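Wie bringt man einem Roboter das Aufräumen bei?

Weißt du noch, wie du gelernt hast, eine Schleife zu binden? Wahrscheinlich saß jemand neben dir, hat deine Finger genommen und ganz langsam mit dir zusammen die Schlaufe gelegt. Und dann noch mal. Und noch mal! Mit Robotern geht das ganz ähnlich, und davon möchte ich euch heute ein bisschen erzählen.

Es gibt nämlich zwei Arten, einem Roboter etwas vorzumachen. Bei der ersten fasst man seinen Arm an und führt ihn, so wie die Oma beim Plätzchenausstechen eure Hand führt. Der Roboter macht sich dabei ganz locker und merkt sich, wie sich seine Gelenke bewegen. Bei der zweiten Art sitzt der Mensch ein Stück entfernt und hält eine Fernsteuerung in der Hand, fast wie bei einem Videospiel. Er lenkt, der Roboter bewegt sich, und ein Computer schreibt alles mit.

Teodoro Cervantes macht das jeden Tag. Sein Übungsprogramm heißt Flanari, und darin gibt es Zimmer, die nur im Computer gebaut sind, mit Möbeln, Fußboden und allem, was dazugehört. Das ist praktisch, denn wenn dort eine Vase umfällt, muss keiner die Scherben zusammenkehren (und schimpfen tut auch keiner).

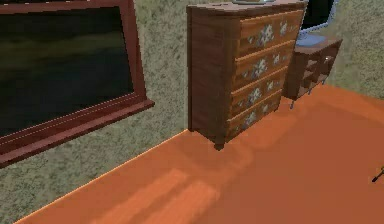
Ein Übungszimmer aus dem Computer: Die Kommode hat vier Schubladen mit Blumenmuster.

Eine Schublade aufzuziehen klingt kinderleicht, oder? Probiert es mal mit geschlossenen Augen und einer Grillzange! Dann merkt ihr schnell, wie viel eure Hände sonst ganz von allein wissen: wo man anfasst, wie fest man zieht und wann man besser aufhört. All das muss Teodoro mit der Fernsteuerung vormachen. Für die Aufgabe »Schublade öffnen« hat er 680 Vorführungen gesammelt, und für eine einzige braucht er 19 Sekunden, wenn er gut ausgeschlafen ist.

Warum denn so viele, fragt ihr jetzt vielleicht. Na, stellt euch vor, der Roboter hätte nur einmal zugeschaut. Dann könnte er die Bewegung nachmachen, aber wehe, die Kommode steht eine Handbreit weiter links! Deshalb beginnt Teodoro immer wieder von einer anderen Stelle aus, mal nah dran, mal weiter weg, mal von der Seite. So lernt der Roboter nach und nach, worauf es beim Öffnen ankommt.

Wenn ihr Lust habt, spielt das zu Hause nach. Einer ist der Roboter und verbindet sich die Augen, der andere lenkt mit Worten: »Arm hoch, ein bisschen nach rechts, jetzt zugreifen!« Nehmt euch am Anfang etwas Weiches vor, eine Socke zum Beispiel, und tauscht danach die Rollen.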